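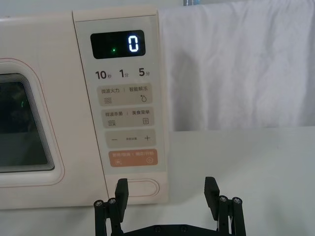

Morning, wrist cameras

Started at 7:30 with the Poulain camera on the right wrist and left the old Arov one on the other arm for comparison. The plan for April was to have the camera question settled before we touched the grippers. I don't think that will happen, so today I did some of both.

The task is the same as last week: press the door release on the microwave, get the door open, close it again. The release is the oval button at the bottom of the control panel. The trouble with it from the wrist is that the left finger gets in front of it well before contact. The button is wide, so there is usually still a piece showing past the finger, but the detector was trained on whole buttons and drops the box as soon as part of it is covered. Both cameras have this problem. I had hoped the Poulain would be better because of where its bracket puts it, and it may be a little better, but I would not pay for the difference on that alone.

Exposure took most of the first two hours. The Poulain arrived set to 4,000 microseconds. At that setting the lettering on the panel was sharp enough when the arm was still, but it smeared on the fast part of the approach. I took it down to 2,000 and raised the gain. More noise in the folds of the backdrop, which doesn't matter to anyone. The lettering held up. The digit on the display blooms slightly at either setting, and I will leave it, as all we need from the display is to tell that the timer is at 0.

White balance is the part I am less happy with. On auto it drifts when the arm moves from the panel to the door, and the orange of the start button goes from salmon to a sort of tan. The color check in Hugo's script is strict about that. I locked it at a value I picked by eye and wrote the value on tape on the bracket. Need to do it properly with a gray card. We own one. I looked in both drawers.

The Arov camera got no changes. It does not allow many. You get three exposure presets and a menu that resets itself when the cable is pulled, and the cable was pulled twice before ten.

Left for tomorrow: the bracket screws on the Poulain. They are a different head from everything else on the wrist, so you need a second driver every time it comes off. Small thing, but I took it off five times today.
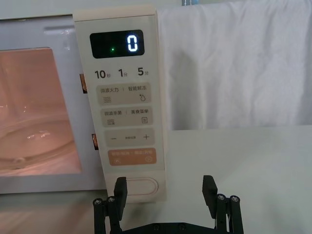

Late morning, finger pads

Switched to the pads. We have the stock Arov ones and the set from Bademex, same outline, softer material, slightly thicker. Changing a pair takes a few minutes and then the zero has to be taught again, as the closed position is different with the thicker pads.

For the release button I keep the gripper open and push with the tip of one finger. It sounds crude but it has been more repeatable than closing the fingers and pushing with both tips together. With them closed, the contact point moves depending on how well the pads meet, and they never meet quite the same way twice. With one finger I know where the tip is. The other finger just has to stay clear, and over on the right there is only counter, so it has plenty of room.

Stock pads first. They slide on the button if the approach is low. When the tip slides it goes down, the push turns into a scrape, and the latch doesn't let go. Raising the approach a few millimeters fixed most of it. Then I put on the Bademex pads and went back to the low approach to see whether the grip alone would be enough. It was, mostly. The softer material also eats some of the travel, so I had to push deeper for the same result and the force limit on the Arov controller tripped until I raised it.

So the two sets fail in different ways. The stock pads slip and the arm carries on as if all was well. The Bademex ones stop the arm. I prefer the second kind of failure. It costs time, but at least it is in the log.

The door edge is another matter. Once the door has popped there is a gap to get a fingertip into, and the thicker pads are at a disadvantage. Two times they pushed the door shut again. I tried coming in at a steeper angle and that helped, but it brings the wrist close to the side of the work area and the planner complains. I noted it and moved on. Kurnumgate want the full open and close in their acceptance list, so it can't be skipped forever.

Also learned that the Bademex pads pick up dust. I had them on the bench for ten minutes and they came back gray. Wiped with alcohol. Should ask whether that is allowed, the data sheet doesn't mention cleaning at all.

Lunch at 1:15, too late. Soup from the place across the road.
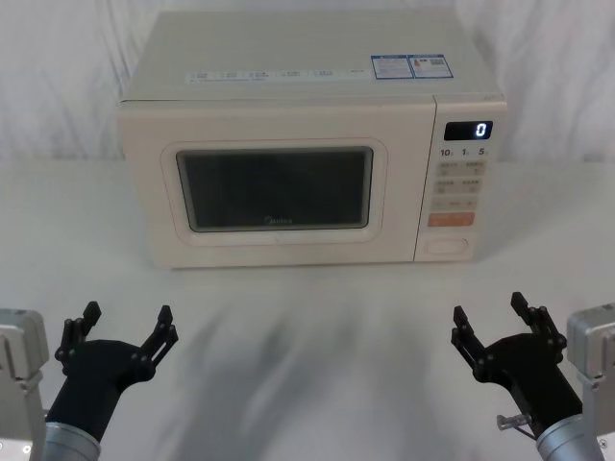
After lunch I went through the log to see what the numbers said about the approach. There are 314 attempts in there since we moved to this bench, and 62 of them failed. I had expected most of the failures to be at contact and that is not how it came out. A large share were lost before the arm was anywhere near, in the coarse step, where we use the head view only. From up there the door window is close to black and gives the matcher nothing to hold on to, and the release button is the same cream as the housing with only a thin groove for an outline. The one thing it finds every time is the orange button above it. So I changed the coarse step to look for the orange first and go down from there by a fixed offset. It's a hack tied to this one oven, and I labeled it as one in the code. The shadows of the arms on the table were the other thing I had been meaning to rule out. I masked the table entirely and reran the recorded approaches, and there was no change I could see, so the shadows are off the list.

With the orange-first search the right arm arrived where it should on every approach I tried before the break. I am not writing down a rate from so few. Tomorrow I will let it run longer and use the same start poses as in the old log, otherwise the comparison means nothing.

I then spent most of an hour on the left arm and got little out of it. The idea was for the left gripper to hold the oven so that it doesn't creep back when the right one pushes. It works if the pushing is gentle, and if the pushing is gentle the oven doesn't creep anyway. A strip of rubber under the feet would do the same job. I ordered some.

Controller notes, so I have them in one place. The Arov controller runs both arms from one clock and that is worth a lot. Its force reading is slow, though, and by the time it reports contact the finger has already been in contact for a while. The Bademex box reads faster but handles one arm only and wants its own network. I had them running side by side for part of the afternoon, and the force curves have the same shape, just shifted. If it is only a shift, it can be corrected. If the delay varies with load, we will need the second box after all. I recorded enough to find out and will plot it when I have a quiet morning.

Around four I moved the wrist up and back to see how much of the oven a single wrist view could take in. Higher gives you the top and the panel together, and the display and the orange button are both still easy to find. The small labels between them blur, and the gripper itself mirrors in the dark glass of the door. The detector took the reflection for a second gripper more than once. I can mask it for a fixed pose. For a moving one I don't have a good answer yet, other than staying out of that part of the approach.

Sent the day's clips and my notes on the cameras and pads to the group before packing up. 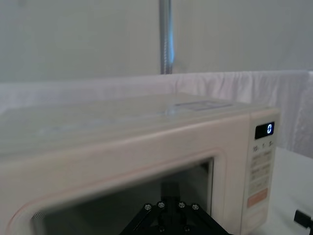

Hugo Baudry wrote back within the hour that he would keep the Poulain on the right wrist and stop spending time on the Arov camera altogether. He doesn't trust the fixed offset from the orange button and wants a depth check before the final push, even a poor one. On the pads he says the Bademex set should stay on until the delay question is answered, "or you will be tuning two things at once and blaming the wrong one." He also asked for the raw force files, with the timestamps from both boxes, before anyone smooths them.

I agree about the pads. On the depth check I answered that the Poulain has no depth output, so it would have to come from moving the wrist a known amount and comparing two views. That adds a pause to every attempt. He said to try it with a short move first and look at the error. Fine.

Copied the force files to the shared drive at 6:20. The second one was still going when I left.

For tomorrow: gray card, long run with the old start poses, short-move depth test, second driver for the bracket. Call Bademex about cleaning the pads. Put the force limit back to where it was before I raised it.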